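Kirnitz night-window set

Wrist camera clips for curtain and window tasks after dark, with the labels and loader scripts we use to train the grasp point model in Stodham. The set holds 262 clips, all from a camera near the gripper. Joint states and finger opening are stored next to each clip under the same name.

Curtain clips start with the fingers open. The planner wants a fold it can close on, and thin cloth with lights behind it is where the old depth-only version did worst.
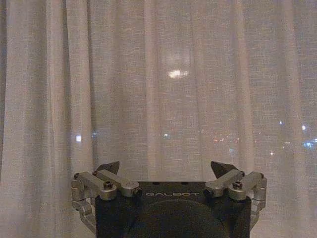
Labels are per frame: fold line, grasp point, finger state, and a flag for usable depth. 234 clips have all four. The rest lack the depth flag and are skipped by the loader unless you pass --keep-partial.

Glass is kept in its own folder. Reflections of people and ceiling lights get the tag "mirror" and real lights outside get "far". Where the two overlap, use "mixed" and don't guess. 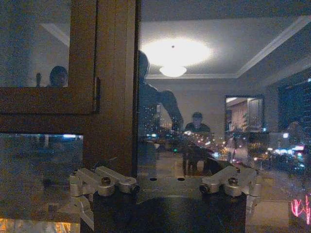 Maintained by the Cedeo perception group
Last changed in November, loader version 9

The loader reads clips in order and drops frames where the wrist moves faster than the limit in config. Set the limit to 20 for the slow clips - the default throws away too much.

Finger state has three values: open, closing, closed. "Closed" means the gap has stopped changing, and says nothing about how well the cloth is held.

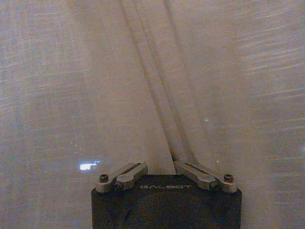 De Haan: could "closed" be split in two, with and without cloth between the tips? We train a slip check on these labels and have to redo that part by hand every time.

Open for the next version. Old label files will still load.

Known problems: bright spots through cloth are sometimes tagged "mirror" by the auto labeller. Fix by hand and rerun check_tags.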